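Cluston Garment Handling Trial: progress report for August
Prepared by Ama Issahaku for the Hastthorpe small projects fund

Where we are

We are past the halfway mark and I'm pleased with how it is going. The aim you funded was to find out which of two finger sets copes better with soft clothing, and whether a wrist camera earns its place next to the overhead one. We have a clear lead on the first question and a much more interesting muddle on the second.

Since the last report we have logged 914 of the planned 1000 pick attempts on the first part of the work plan. The remaining 86 are all with the wide pads and should be finished within the fortnight. Part two, the folding moves, starts as soon as the new controller settings have been signed off.

Fingers

The Kpodo slotted fingers have been a delight. They are long and narrow, and they get under an edge that the Bumard wide pads simply push along the table. On a folded shirt the difference shows up straight away. The pads tend to take two or three layers at once, while the slotted pair will often come up with only the top one, and that is what we need for unfolding.

The pads still have their uses. Once they have hold of a thick bundle they keep it, and we had fewer drops on the long carry with them than with the slotted fingers. If the budget allows, I would like to try a thin rubber sleeve on the slotted pair before we write the pads off. Bumard have quoted us 12 working days for a set of sleeves cut to size.

One change to the test surface: we moved from the bare tabletop to a woven grey covering. Clothes slid too freely on the bare top, and a pinch that should have worked turned into a shove. The woven stuff holds a garment still enough for a proper attempt. We repeated the first 30 attempts on it so that the two sets of results can be compared fairly, and those repeats are kept on a separate sheet.

Cameras

Slotted fingers, open, with red garments on the grey surface

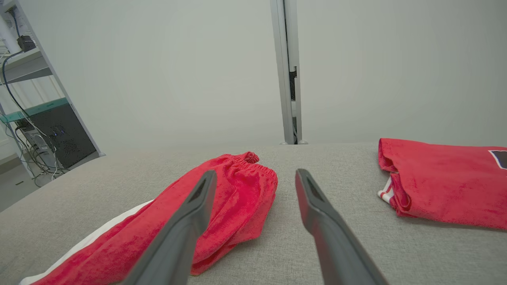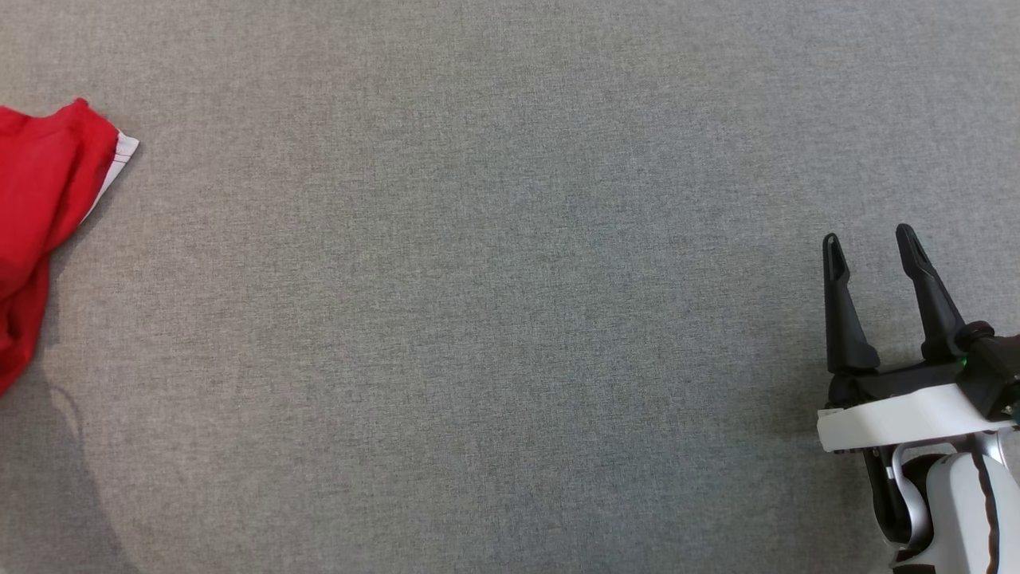
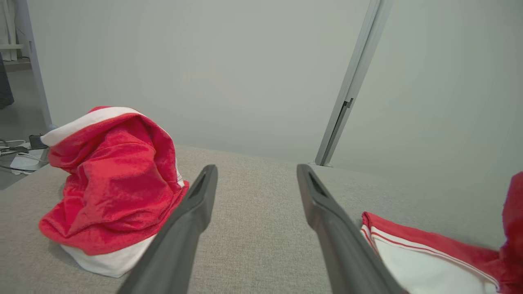
The wrist camera has changed how we choose a grip point. Before, we picked from the overhead view only, which gives a good outline but says very little about which edge is lifted and which is lying flat. Now the overhead view gets the arm to the right garment and the wrist view chooses the edge. It sounds a small thing, but it cut our missed grips so sharply that I went back and checked the log for mistakes. There weren't any.

The muddle is with strong single colours. When two garments of the same red are close together, the software sometimes treats them as one large item and aims for the join. White trim helps a lot, as the edge finder fixes on it nicely, but we can't count on every piece of clothing having trim. We tried turning the lights down, which made matters worse, and then adding a lamp at the side, which helped in the mornings and did nothing after four o'clock. A fixed lamp with a hood is next on the list.

Controller

The older controller was stopping the fingers too late. On thin cotton that didn't matter much, but on fleece it squeezed hard enough to leave a crease that then confused the next camera check. The replacement lets us set the closing force in much finer steps. I have three settings saved so far (thin, medium and plush) and want a fourth for anything with an elastic waist, where the gathered part behaves quite differently from the leg.

There was one lost morning when the wrist camera dropped out every few minutes. The cause was a cable pulled tight whenever the arm reached to the far left. It now has a longer run and a clip at the elbow, and we have had no dropouts since.

Spending

We are within budget on parts and slightly over on hours, mostly from the repeated attempts on the new surface. I expect to make that up in part two, as the folding moves share most of their set-up with the picking ones. The sleeves and the hooded lamp can both come out of the parts line. I'm not asking for extra money.

Next steps

Finish the wide pad attempts.
Fit and test the rubber sleeves.
Settle the lighting and rerun the same-colour pairs.
Begin folding with shirts only, trousers to follow.

I would very much like you to come to Cluston and see the picking runs before we change over to folding. Mornings are best, and an hour is plenty to see both finger sets at work. The full log is on the shared drive in the usual place, with the repeat sheet beside it.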